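Workshop Tips: Budgeting for a Small Bench Arm

If you've been saving up for a little robot arm to sort the bits and bobs on your bench, good on you! Before you ring Riltard or anyone else for a quote, put the whole job on one sheet of paper, because the arm is only the first line of it.

1. Price the mount along with the arm. Ours at Whitelaw came to $871 once the bolts and freight were in, and I'd only pencilled in $100 (I still wince).
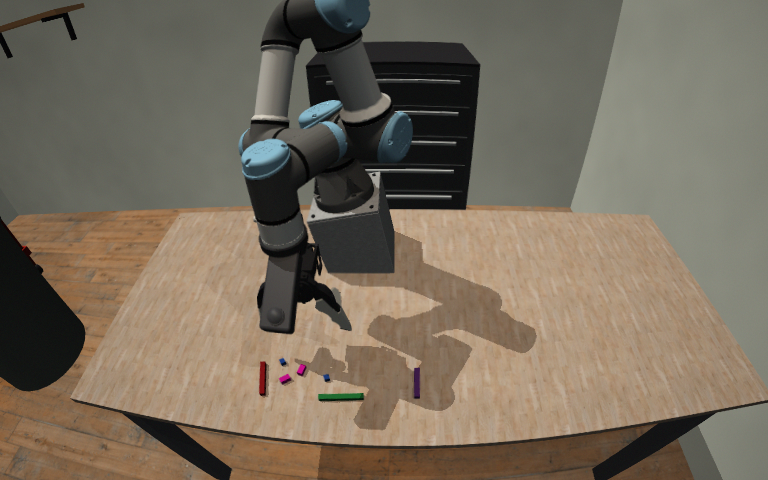
2. Measure your reach before you choose a model. Sit your parts out where you'd naturally work and run a tape from the base. 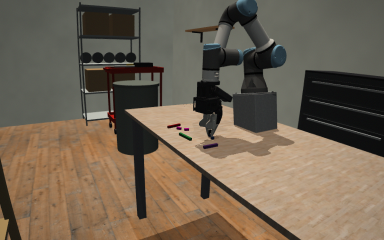 Fingertips deserve their own line in the budget, and I'd allow for a spare set from the start. Small work is fussy. With a cube as tiny as the dark blue one, the tips all but cover it, so ask Nonden for narrow ones if that's your sort of job. My neighbour Craig Geddes bought wide ones in March and has been filing them down ever since.

3. Keep $1,000 aside for the things you'll think of later, like cabling, a stop button within easy reach
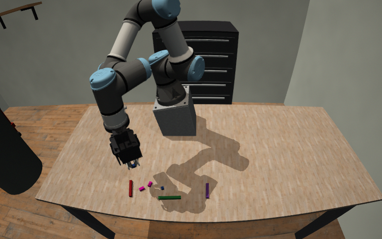

and a decent lamp or two, plus a day of somebody's time to help you set it all up.

4. Plan the lighting early. 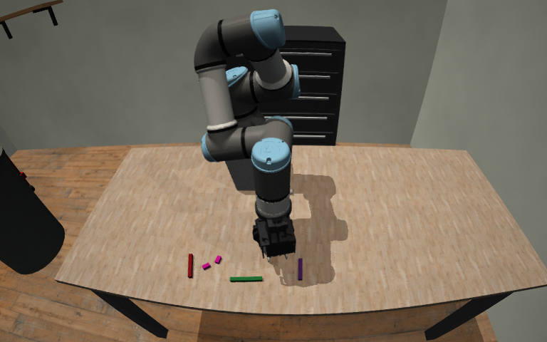

Cameras are usually sold as an extra, and Wovon will happily quote you one with the arm. Try your lamps first, though. An arm throws a big shadow, and a piece like the purple bar can end up sitting right in the dark of it while the red and green ones are fine. A second lamp from the other side is a cheap thing to try.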